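In Defence of the Plain Surface
An opinion from the Diltedley Centre for Shared Workspaces

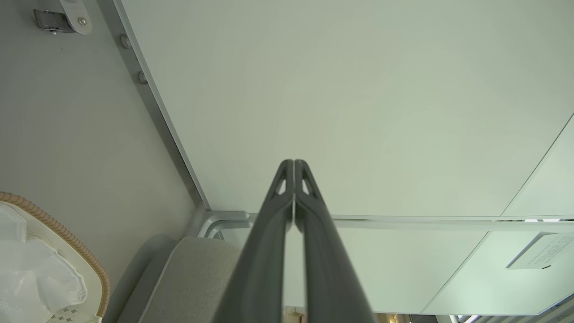

Shared rooms are judged too often by what has been put into them. When an organisation takes on new premises, the first discussions concern shelving, signs, hooks and storage, and the last concerns the amount of surface that will be left alone. We believe the order should be reversed. A broad pale panel with nothing fixed to it, bordered by a metal rail and a plain grey wall, is a respectable piece of a working room. It asks for very little. It may be wiped from end to end in one movement, and any mark upon it will be noticed by the next person to pass.

The Centre looks after 43 rooms across two sites, at Lanton and Portela. In April we reviewed the requests made by those who use them. Of 130 requests, the greater part were for additions: a further shelf, another board, a second set of hooks. Very few asked for anything to be removed. It is natural that people should ask for what they lack, and we do not criticise them for it. It does mean, however, that a room managed purely by request will fill up, and that the filling will be mistaken for improvement.

Our experience at Lanton is instructive. Over several years the walls of the main workroom acquired notices, brackets and holders of every size. Each had been approved separately. Taken together they made the room slow to clean and tiring to use, and when the fittings were at last taken down the repair of the walls cost more than the fittings had. The room now has one noticeboard, beside the door, and users have adapted to it without difficulty.

There is a reasonable objection. Storage that is out of sight is also out of mind, and a bare room can become one in which materials are piled on the floor for want of anywhere better. We accept the point. Plain surfaces depend on decent provision nearby, including provision for waste. A round container with a ribbed rim and a bag inside it will do more for the order of a room than a printed instruction, provided that it stands within reach of the work. The Bornov pattern of furnishing, under which bins and cupboards are settled before any wall fitting is considered, seems to us a sound one.

We would also speak up for visible fixings. A bolt head that can be seen can be checked and tightened. Covers and trims are frequently specified for the sake of appearance, and they make a small repair into a larger one.

The Centre will therefore ask that every future proposal for a fitting costing more than £500 state which existing fitting it replaces. Proposals below that sum will be considered twice a year. Users at Portela should continue to send theirs to the site office.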